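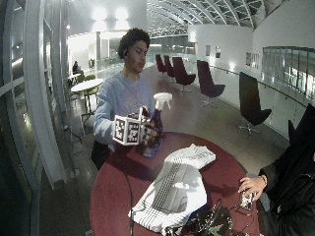

Fidel Barrientos asks whether the dispenser can stay under supply pressure overnight if the trigger bottles are filled first thing in the morning. It cannot. The inlet valve is rated for intermittent pressure only, and the supply tap must be closed at the end of each shift. See step 9.

3 Filling and Fitting Trigger Bottles

This section applies to the Motov wall dispenser with the Girkgate bracket. If your unit has the older two-screw bracket, complete the bracket change in Section 2 before going on.

3.1 Before you start

You will need the dispenser key, a clean trigger bottle with its spray head, a blank label, a permanent marker, and gloves suited to the concentrate. Read the safety sheet for the concentrate. Where the sheet and this manual disagree, follow the sheet.

CAUTION: Never fill a bottle that has held a different product, even if it has been rinsed. Residue in the dip tube can react with the new solution.

CAUTION: Do not use the dispenser with bleach-based or solvent-based concentrates. The seals will swell and the metering tip will no longer hold its setting.

3.2 Selecting the metering tip

Tips are supplied on a card inside the front cover. Each tip is stamped with a number on the flange.

Tip 11: general surface cleaner for tables, counters, and sealed wood.
Tip 86: glass cleaner.
Tip 319: floor concentrate. For bucket filling only. Do not use with trigger bottles.

Note: The stamped number is a part number. It does not give the dilution ratio. Ratios are listed on the concentrate container.

3.3 Filling

1. Close the supply tap and press the fill button until the flow stops.
2. Unlock the front cover with the dispenser key and swing it to the left.
3. Push the metering tip into the suction port until the flange sits flat. Do not use pliers.
4. Slide the suction hose over the tip and lower the weighted end into the concentrate.
5. Close and lock the cover.
6. Open the supply tap slowly. Check the inlet coupling for drips.
7. Hold the bottle squarely under the outlet with the fill tube inside the neck. Press and hold the button. Release it when the liquid reaches the shoulder of the bottle.
8. Write the product name on the label and apply it to the bottle before the bottle leaves the filling area.
9. When the last bottle is full, close the supply tap and press the button again to release the pressure.

Note: The first bottle after a tip change may be weak while the hose fills. Discard this bottle down a drain approved for the product, then fill it again.

3.4 Fitting and priming the spray head

1. Check that the filter is seated on the end of the dip tube.
2. Insert the dip tube and turn the collar clockwise by hand until it stops. Overtightening distorts the gasket and causes leaks at the neck.
3. Turn the nozzle from OFF to SPRAY.
4. Point the nozzle into a sink and pull the trigger with full, even strokes until a steady pattern forms.
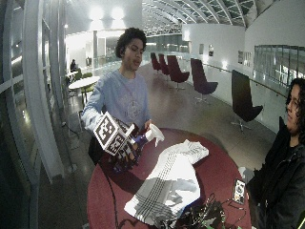 5. Turn the nozzle back to OFF and tip the bottle on its side over the sink. If liquid collects at the collar, remove the head, wipe the neck, and refit it.
6. Store the bottle upright, away from direct sunlight.

If the head does not prime, remove it and work the trigger in a cup of warm water. If it still draws no liquid, replace the head. Heads are not repairable.

3.5 Using the solution on hard surfaces

Spray onto the cloth for sealed wood, veneer, and any surface near an electrical outlet. Elsewhere the solution may be applied directly. Leave it in place for the contact time shown on the concentrate container, then wipe with a clean side of the cloth.

CAUTION: Test an area that is normally out of sight before treating painted or lacquered surfaces for the first time.

3.6 Routine checks

Rinse the suction filter in January and again at midyear, or sooner if the bottles fill slowly. Inspect the hose for cracks each time a tip is changed. Replacement tips and hoses are ordered through Getport under the part number stamped on the item. Requests for the older bracket should be marked for the attention of Huiling Jiang.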